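Search the community
Search questions, tags, people
Go

Hand demonstrations for a sorting task: small items keep going wrong

Posted by Fedir Kobzar

I am recording demonstrations for a two-arm robot we call Ida. The task is desk tidying: take small stationery off a table and put it into a divided plastic box, clips on one side, binder clips on the other. I do the task with my own hands, wearing marker bands on both wrists and a head camera, and the wrist positions are turned into arm movements afterwards.

I have 173 recordings so far. Larger things such as tape and staplers come out well. Paper clips do not. When I play the movements back on the arms, the gripper either closes a little above the pile or pushes it across the table. I also lose the left wrist band for short stretches, nearly always when I reach to the far side of the box.

I have checked the camera calibration twice. Should I be changing how I do the demonstration, or is this kind of task better done by remote control? We have a pair of leader arms (the Pesell kit) but I find them slow, and I would like to keep the recordings I already have if I can.

Reply from Hryhorii Moroz

I have done a lot of this, both ways. Your calibration may be fine. A wrist band tells you where the wrist is and which way it points. It says nothing about the fingers. With a stapler the hand is always more or less the same shape, so a fixed offset from wrist to fingertip is good enough. With paper clips you flatten the hand, spread the fingers, pinch, scrape and so on, and the distance from band to fingertip changes each time. That would give you exactly the error you describe — closing above the pile on one go and ploughing through it on the next.

What I would do, in this order:

1. Pick one grip and keep to it. Thumb and first finger only, other fingers folded away. It feels awkward for the first dozen goes and then it doesn't.

2. Take one clip at a time. People scoop without thinking about it, and a two-finger gripper can't copy a scoop.

3. Keep the hands apart. If one hand is steadying the box, leave it there until the other has let go. Don't hover with it.

4. Sort out what each hand is for before you start, and look at your own recordings with that in mind. In the one I pulled out for comparison, the left hand is open in front of the filled side of the box and the right is spread flat over the loose clips, with more clips nearer the table edge. A person has no trouble with that. The arms would have nothing to grip with.

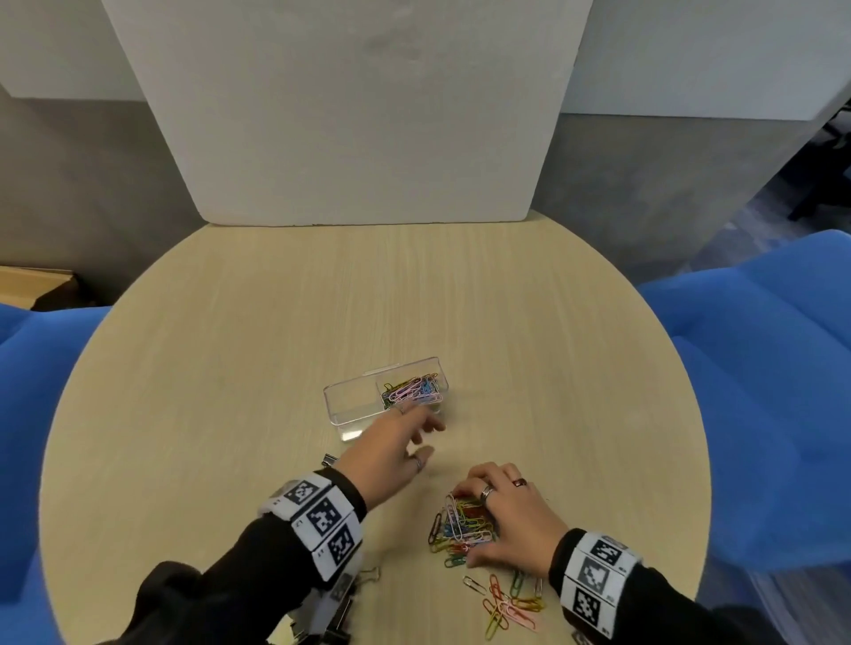
5. Tighten the bands and look at them from the camera's side. A band that slips round the wrist by the width of one square will throw the angle off. Keep your sleeve under it or well behind it. For the far side of the box, move the box nearer to you so you don't have to stretch.

6. Cut each recording at the moment of release. Short pieces are easier to check, and you can throw out one bad grasp without losing the whole run.

On your old recordings: keep the ones with large items. I would drop the paper clip ones. I had 2782 short pieces from my own sorting work and training got better when I took out every piece with a flat hand in it.

Remote control is slower, yes, but what you record is something the arm has really done. I'd do 46 or so with the leader arms for the paper clips alone and mix them in.

Reply from Vi

Use bigger clips.

Reply from Turura

Agree with most of the long answer but not with one clip at a time. If the gripper pads are soft you can take a small pinch of several and it works well enough for us. Depends what you count as finished. If Fedir needs every clip in the box then one at a time, yes.

Also check the time offset between the camera and the arm log. Ours was late and it looked just like a height error, because the hand had already started to lift.

Comment from Fedir Kobzar, 5/6/18

Thank you. The time offset was fine. I went through twenty of the clip recordings and my hand is flat or nearly flat in most of them, so I will redo those with two fingers and set up the leader arms as well. Moving the box nearer has already helped with the left band. I still lose it now and then when I turn my palm up — I may try a wider band.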